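Pruvix 夹爪用了两个月：抓得住，可是会自己松

打印本页 | 用电子邮件发送
阅读时间：2 分钟

先说结论，两星半，满分五星。赶时间，想到哪写到哪。 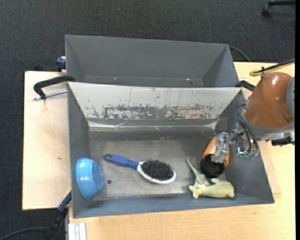

问题出在第11天。周一下午，箱内分拣，程序跟前一天一模一样，夹爪抓起东西，抬到一半，松了。没报错，没急停，控制器上状态还是“已夹持”。东西掉回箱子里，手臂照样走完全程，在空中做了个放下的动作，然后回来抓下一个。

要命的就是这个“已夹持”。掉个塑料玩具无所谓，换成有点份量的、旁边又站着人，那就是安全问题了。

查了两天。先怀疑气压，不是。再怀疑线，手腕那一圈线缆弯得太紧，重新扎过，好了半天，又犯。最后翻日志，每次松开之前都有一条 632 告警，等级标的是“提示”，默认不弹窗。说明书里关于 632 只有一行：“反馈信号短时丢失”。丢了以后怎么办？没写。实测是保持上一次的状态，也就是继续骗你说夹着呢。

给 Longo（我们这边的代理）打电话，态度不错，寄了新接头过来。换上以后跑了 2000 次抓取，又松了 2 次。少多了，但没断根。固件据说在改，什么时候出没有准话。

现在的土办法：在程序里把 632 改成停机，抬起后多停一下，再读一遍指距，不对就停。节拍慢了，能忍。围栏门的联锁也重新测了一遍，这个建议大家都做，别偷懒。

优点也得说。圆的、歪着放的、表面滑的，抓取姿势都还行，指面耐磨，换手指只要一把内六角。之前用的 Kullell 抓圆柱老打滑，但是人家丢了信号会老老实实停下来，这点 Pruvix 真该学学。

Cukance 那款没用过，别问我。

适合谁：有围栏、掉了东西不心疼的。人机混着干活的工位，固件出来之前先别买。已经买了的，今天就去把 632 的等级改掉，在“高级－告警映射”第二页，藏的很深，改完要重启才生效，我第一次就忘了重起，白跑一个晚上。

打印本页 | 用电子邮件发送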